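How to Set Up a Student Reading Log That Teachers Will Keep Using
By Inger Laxdal

Most reading logs start strong and fade by the middle of the first marking period. The usual log asks for a title, a page count and a parent signature, and after two weeks everyone is filling it in from memory.
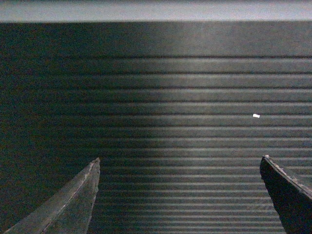
The version in this tutorial takes one class period to introduce and a few minutes a day to run. It was written for grades 4 through 6, but a teacher at Skellidow Middle School has used it with eighth graders and changed only the conference questions.

What you need

One composition notebook per student, 100 sheets or fewer
A pack of sticky notes
A class list with room for short comments
A timer
A shelf or bin where the notebooks stay during the day

Notebooks stay at school for the first month. Students who want to read at home should read at home, but they don't need to write about it yet.

Step 1. Set up the first pages

Have students number the first 14 pages by hand. Page 1 is the title page. Pages 2 and 3 are the book list, where they write each book they start, with the date started and a mark for finished or stopped. Stopping a book is allowed and gets its own mark. We use an S.

Leave page 4 blank for now. It will hold reading goals after the first conference. Entries begin on page 5.

If you teach more than one section, put a strip of colored tape on the spine for each section before you hand anything out. Doing this afterward takes far longer.

Step 2. Teach the entry

An entry has a date, the title, the page where the student stopped, and two or three sentences. The sentences can do one of these things:

Say what changed since the last entry
Ask something the book hasn't answered yet
Copy a short line and say what it made the reader think
Describe a place where the reading got hard and what they did about it

Write one yourself in front of the class, on the board or under the document camera. Use a book you are really reading. Make it short and a little messy. If your model entry is a polished paragraph, the slower writers will decide the log is not for them.

A sample from one of my fifth graders: "I stopped on p. 61. I don't get why the uncle won't open the letter. I went back and read the part at the dock again and I think he already knows who sent it." That is a full entry, and it needs nothing more.

Step 3. Run the daily routine

Students read for 12 minutes and then write for 3. Start the timer for both parts. When the writing time is over, notebooks close, even if a sentence isn't done. They can finish it tomorrow.

During the first week, read along with the class for at least part of the time. After that, use the reading time for conferences.

Do not collect the notebooks every day. Collect one table's worth at a time so that you see each notebook about once a week. Answer one entry per notebook on a sticky note, in one sentence. A question works better than praise. "What would you have done with the letter?" usually gets an answer in the next entry. "Great thinking!" doesn't get anything.

Step 4. Hold short conferences

Meet with 2 students a day. Sit next to the student and have the notebook open to the latest entry. Ask the student to read it to you, then ask them to read a few lines from the book, starting at the place where they stopped.

You are listening for three things at this stage: whether the book is too hard, whether it is much too easy, and whether the student can tell you what is going on. Write a short note on your class list. Mine look like "skips dialogue tags, gets lost who's talking" or "ready for longer."

At the end, agree on one goal and have the student write it on page 4. Keep it small enough to check at the next conference. "Read more" can't be checked. "Try one book that isn't part of a series" can.

Step 5. Review at the end of the marking period

Set aside a full period. Students reread their whole log and put a sticky note on two entries, one they like and one they would write differently now. Then they write half a page about the difference between the two.

Mateja Kolev, who teaches the grade above mine, asks to see these half pages at the start of the year. She says they tell her more than the fall screening scores about which students read closely and hide it well. I now copy them for her in the spring and staple each one to the book list.

Grading

I don't grade single entries. The log counts as one completion grade per marking period, and the half-page reflection is scored with the regular writing rubric. If your school requires weekly grades, give a check for each week with at least three entries and leave it there.

Common problems

The student writes the same entry every day. Take away the choice for a week. Put a sticky note on the next blank page with the kind of sentence you want.

The student retells the whole chapter. Limit the entry to four lines. Draw a line under the fourth one if you have to.

The student is new to English. Let them write in their first language, or draw and label. Read the log together at the conference and add one English sentence.

The student was absent. Skip the missed days. Making up log entries leads straight back to filling it in from memory.

You fell behind on the sticky notes. Start again with the next table and don't try to catch up. I fall behind every February.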